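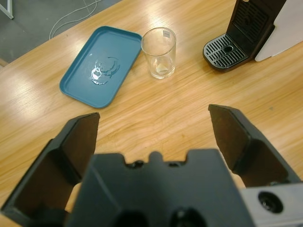
明るい色の木の天板。左側に照明が映り込んでいる

競技用の抽出レシピは水から決める グリラサーノ焙煎所・抽出技術担当に聞く

バリスタ競技会の予選が3月に始まる。グリラサーノ(Grilasano)は自社の焙煎所で豆を焼き、出場者への技術支援も引き受けている。支援の中心は豆の選定と思われがちだが、抽出技術担当者が最初に手をつけるのは水だという。焙煎所の二階にあるカッピング室で、水質、粒度、湯温の順に話を聞いた。

「出場者から相談を受けると、まず普段使っている水の硬度とアルカリ度を測って送ってもらいます。豆の話はその後です。測っていない場合は、測るところから始めます」

同社の試験では、硬度とアルカリ度を別々に動かす。硫酸マグネシウムと塩化カルシウムの濃縮液、炭酸水素ナトリウムの濃縮液をそれぞれ用意し、純水に加えて所定の値に合わせる。今季の試験で作った配合は27種類。すべて同じロットの豆、同じ挽き目、同じ湯温で抽出し、濃度と収率を記録したうえで官能評価にかけた。

「硬度を上げれば味が出る、という説明は粗いと思います。マグネシウムとカルシウムで印象が違いますし、アルカリ度が高いと酸が中和されて、収率の数字が良くても平板になる。濃度計だけ見ているとここを見落とします」

評価は伏せた状態で行い、同じ配合を順番を変えて二度出す。二度の点数が大きく割れた配合は、その日の結果から外して後日やり直す。再試験の割合は公表していないが、浅煎りのほうが高いという。

競技会場の水は主催者が用意する場合と、持ち込みが認められる場合がある。規定は大会ごとに異なり、同じ大会でも年によって変わる。担当者は、規定が出た時点で水の条件を固定し、そこから豆の焙煎度を微調整する手順を勧める。

「会場の水が指定なら、練習も同じ組成に合わせます。公表値に幅があるときは、上限と下限の両方を作って淹れてみる。どちらでも成立するレシピを選び、片側でしか成立しないものは捨てます」

粒度については、グラインダーの機種差よりも個体差と刃の状態を重視している。焙煎所では評価用のグラインダーにレンデオ(Rendeo)の平刃を使い、刃の交換後は慣らしとして一定量の豆を通してから測定に戻す。目盛りの数字は記録するが、他の個体との比較には用いない。

「目盛りを教えてくださいとよく言われますが、お伝えしても再現できません。ふるいにかけた分布か、同じ条件で淹れたときの落ち切り時間のほうが役に立ちます」

ペーパードリップの基準レシピは、豆20グラムに対し湯を四回に分けて注ぐ。蒸らしを含めた各投の間隔は固定し、変えるのは一投ごとの湯量だけである。変数を一つに絞っておけば、落ち切り時間がずれたときに挽き目と注ぎ方のどちらに原因があるかを切り分けやすい。

微粉の除去は原則として勧めていない。ふるった後の収率は安定するが、質感が薄くなる例が多く、競技時間内の作業も増える。採用する場合は、除去量を豆の重量に対する比率で管理する。

湯温の測定位置にも指定がある。ケトルの表示温度は内部のセンサー付近の値で、注ぎ口を出た湯、粉の層に届いた湯とは差がある。同社は粉の層に細い熱電対を挿し、注湯中の温度を連続で記録している。

「表示が同じでも、ケトルの残量が少ないと層の温度は下がりやすい。競技では複数杯を続けて淹れますから、最後の一杯が低くなることがあります。途中で注ぎ足すか、最初から量を多めに沸かすか、手順書の段階で決めておいてください」

ドリッパーの予熱も同じ考え方で扱う。樹脂製は熱容量が小さく、予熱の有無による差が小さい。陶器製は予熱が不十分だと一投目の層温が上がらず、蒸らしの進み方が変わる。どちらを選ぶにしても、予熱の湯量と時間を手順書に書き込む。

焙煎後の日数はどう考えるか。グリラサーノでは、焙煎後の豆を小分けにして密封し、室温保管と冷凍保管の二系統で経過を追っている。浅煎りのフィルター用では、室温保管24日目の豆を評価の区切りの一つに置く。

「ガスが抜けきらないうちは、蒸らしの膨らみが大きく流速が安定しません。逆に置きすぎると香りの上のほうが落ちる。提出する豆をいつ焼くかは、競技日から逆算して決めます。焼き直しの予備日も必要です」

冷凍した豆は、袋のまま室温に戻してから開封する方法と、凍ったまま挽く方法の両方を試した。後者は粒度分布が狭くなる傾向があったものの、室温の豆と混用すると挽き目が合わなくなる。競技用では前者に統一している。

次の課題はエスプレッソ部門の水だという。機械のボイラーを通るため、スケールの付着と腐食を考慮する必要があり、フィルター用の配合をそのまま使えない。ハルム(Hulme)とプルルノルブリッジ(Plurnolbridge)の提携店に同型の機械を置き、組成の異なる水を流して内部の状態を比較する試験を始めた。点検は2,000杯ごとに行う。

「味だけなら候補は出ています。機械への影響を見ないと店では使えませんし、出場者も普段は店で練習しています。点検結果が揃うまで、配合は外に出しません」

相談の受付は予選の出場枠が確定した後に始める。希望者は、使用中の水の測定値、グラインダーの機種、直近の抽出記録を添えて申し込む。抽出記録には、豆量、湯量、層温または注湯温度、落ち切り時間、濃度の五項目を記入する。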